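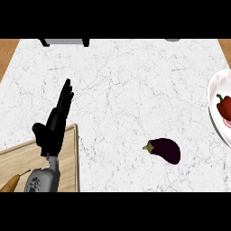

Jornada de puertas abiertas en el ahumadero de Brelarwood

Buscar recetas, sitios, ingredientes...
Buscar

Llevaba desde la primavera queriendo ir y por fin en octubre me planté allí, con el abrigo bueno (error, luego os cuento) y sin desayunar, que para estas cosas hay que llegar con hambre. Brelarwood es un ahumadero pequeño, a las afueras de Trestwood, y una vez al año abren las puertas y te dejan meter la nariz en todo. La entrada eran 7 euros con degustación incluida. ¡Siete euros! Me he gastado más en un bocadillo de estación.

Llegué a las nueve y media y ya había cola. Nos repartieron en grupos de 15, con gorro y bata de papel, y nos pasaron primero a la sala de salmueras. Yo pensaba que en una salmuera había poco que contar y me tuvieron allí veinte minutos con la boca abierta. Usan dos: una seca, de sal gorda, azúcar moreno y pimienta machacada, para la panceta; y otra líquida, con laurel y piel de naranja, para el pollo y el pavo. La de naranja olía tan bien que la he hecho ya en casa dos veces. Con muslos de pollo, una noche entera en la nevera, y al día siguiente los seco muchísimo con papel antes de meterlos al horno. La piel queda de las que crujen.

Después, la leña. Trabajan con roble y con manzano, y para el queso solo manzano, que es más dulzón. Una chica del grupo preguntó por el pino y la cara del guía fue un poema (resina, sabor a barniz, ni se os ocurra). El almacén tiene sitio para 4.000 kilos de leña y estaba a reventar, todo apilado hasta el techo, y hacía ese olor a bosque seco que me hubiera quedado allí a vivir.

Y ahora los hornos. Hay tres, y al más viejo lo llaman Ung, que por lo visto es la marca que llevaba una chapa que se cayó hace años. Es un armatoste de ladrillo con la puerta negra de humo, y es el que reservan para la falda de ternera, que pasa dentro toda la noche. Los otros dos son modernos, con su pantallita y su sonda, mucho más cómodos, pero todo el mundo quería la foto con el viejo. Yo también, claro. Ahí fue donde el abrigo cogió un olor que no se ha ido ni con dos lavados. Llevad algo que os dé igual.

De la degustación os voy a hablar con detalle porque es a lo que íbamos. Nos sacaron primero el queso, una cuña pequeña de oveja ahumado en frío, suave, bastante más suave de lo que yo esperaba. Luego la panceta en lonchas finísimas sobre pan tostado, sin nada más. Luego la falda, cortada gruesa, con un pepinillo al lado. Y para terminar, unas almendras ahumadas con miel y pimentón que me parecieron lo mejor de la mañana. Me comí las mías y las de mi hermana, que estaba distraída hablando de chimeneas con un señor.

La salsa que ponían con la carne se llama Brakden y la hacen allí mismo. Lleva mostaza, vinagre de sidra y cebolla asada, hasta ahí llegaron las explicaciones. Yo he intentado copiarla y me sale más ácida. La próxima vez asaré la cebolla más rato, hasta que esté casi negra por fuera, a ver si por ahí me acerco. Si alguien la clava, que me escriba, por favor.

Lo que menos me gustó: la tienda. Es diminuta, entramos los tres grupos a la vez y no había manera de llegar al mostrador. Las almendras se habían acabado antes del mediodía y me tuve que conformar con un bote de la salsa y una bolsita de sal ahumada (la sal, por cierto, encima de un huevo frito, una maravilla). Tampoco hay dónde sentarse, así que si vais con gente mayor preguntad antes, porque la visita se hace entera de pie y dura hora y media larga.

Para llegar, lo mejor es el autobús de Trestwood, que tarda 20 minutos y para en la misma verja. En coche se puede, pero aparcamos en un barrizal y hubo que empujar a una furgoneta. Nosotras volvimos en el de la una y media, con medio autobús oliendo a humo y todo el mundo con su bolsita en las rodillas.

Otro día os pongo la receta del pollo con la salmuera de naranja, que todavía estoy ajustando la sal.

Utilizamos cookies propias y de terceros para mejorar tu experiencia. Si sigues navegando, entendemos que aceptas su uso. Aceptar | Más información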